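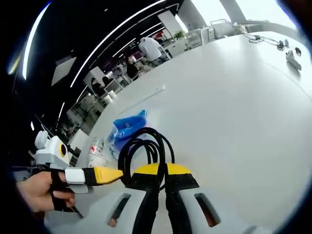 Coiled black cable, with the blue bag and a bottle still on the table

Section 3. Coiling and storing the cable

Walness home desk kit - set-up guide

Read this section before you put the kit away or move it to another room. A cable that is folded tightly or wound around its own plug will wear out early.

Before you start

Switch the Walness unit off at the wall and wait 40 seconds. Clear a space on the table big enough to lay the cable out in a few wide bends. Move drinks to another surface.

CAUTION: Never pull on the cable to unplug it. Hold the plug.

To coil the cable

1. Unplug the cable from the wall first, then from the unit.

2. Run the cable through your fingers from one end to the other. Feel for cuts, flat spots or stiff places. If you find any, stop and go to Section 7.

3. Shake out any twists. Let the free end hang until it stops turning.

4. Make the first loop about as wide as your hand is long. Lay each new loop against the last one, giving the cable a half turn between your thumb and finger as you go.

5. Leave both ends loose, 3 inches past the coil. Do not wrap them around the middle.

6. Close the coil with the Hallska cloth tie. The tie should slide a little when you push it.

NOTE: If the coil springs open or makes a figure eight, the half turn in step 4 was missed. Undo it and start again.

To store it

7. Put the coil in a bag by itself. Any plastic bag without holes will do. Adapters and screws go in the small box.

8. Press the air out gently and fold the top over. Do not knot it.

9. Lay the bag flat in the drawer or on a shelf. Keep it away from heaters and out of direct sun.

CAUTION: Plastic bags are a choking and suffocation hazard. Keep them away from babies and small children.

Replacement ties and cables can be ordered under part number 66. Text for this section by Carmela Robles, checked by Eamon Phelan.

Search this guide Enter a keyword Go

We use cookies to remember your language and region. Accept Manage settings

Related sections
Setting up the Odero shelf
Cleaning a white tabletop
Acuña drawer dividers: fitting and removal
Section 7. Damaged cables and plugs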